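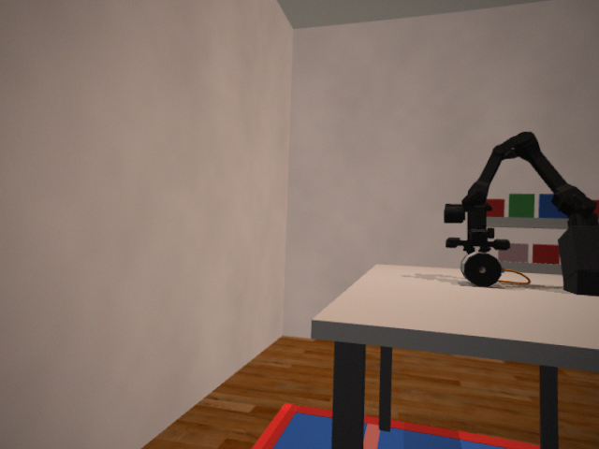 Pale walls and the plank floor.

Diary > Observing > March
Previous entry | Next entry | All entries | Contact

March, written at 4:20 in the morning

I am still cold in the fingers, so I will write slowly. The night at Sequeira was clear until three, and then the fog came up from the river and I had to close everything. I am not angry. Last month I had only one clear night, and I lost half of it to a bad cable.

The plan was the same variable star that I have followed since the autumn. It is an eclipsing pair, too close for any telescope of mine to separate, and what I see is a single point that becomes weaker for a few hours and then recovers. Tonight the minimum was expected a little after one. I set the exposures to 30 seconds and let the program run from the moment the star was above the roof of the neighbor. The first 100 frames I will probably throw away. The focus was moving because the tube was still giving back the warmth of the house, and I noticed this too late. Next time I must put the telescope outside before dinner, even if dinner is early.

Amândio Torres came up with his old mount and stayed until midnight. He wanted to look at the Moon, but it was already low, so he looked at some double stars and complained about his knees. He asked me why I measure a star that other people have measured for many years. I told him that the period is changing. The eclipse comes a little earlier than the old tables say, and each new timing makes the curve better. He said this is a very slow kind of news. I liked that, and I tell it here so I do not forget it.

After he left I was alone with the fan of the computer and one dog far away. I tried to do some of the reduction while the camera was working. Fukex is good for the alignment, but it stops when I open a second folder, and I have to begin again. I wrote to Atieno Sang about this in February. She answered with a long and kind message, and she thinks that my dark frames have the wrong temperature written in the header. I checked — she is right, and it was my mistake from the beginning. So I must correct all the darks from the winter. I do not want to think about it today.

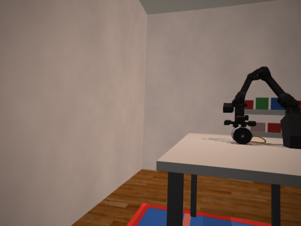
Black arm and round disc on the table, blue rug with red border.

The comparison star was a second problem. In the Clemora chart it is marked as constant, and I have always used it. Tonight I compared it with two others in the same field and it did not keep still. The difference is small and could be the thin cloud that passed before eleven. But I remember that in Fasano, when I was observing there with the club, we had also one session where the numbers did not agree, and we said it was the cloud. I should look for that old notebook. It has a green cover and it is probably in the box with the eyepieces.

When the fog arrived I had 729 frames on the disk. The descending part of the eclipse is complete, and I think the minimum is inside too. The rising part is missing its last piece. For the timing this is enough if the bottom of the curve is clean, but I would have liked the other side for symmetry.

Things to do:
— correct the temperature in the dark frames
— ask Atieno which comparison star she uses
— new battery for the red lamp
— bring the folding chair back to Amândio

I packed the telescope with the cover a bit damp, so it has to be opened again in the morning to dry. Now I will make tea and sleep until ten.

Last updated: March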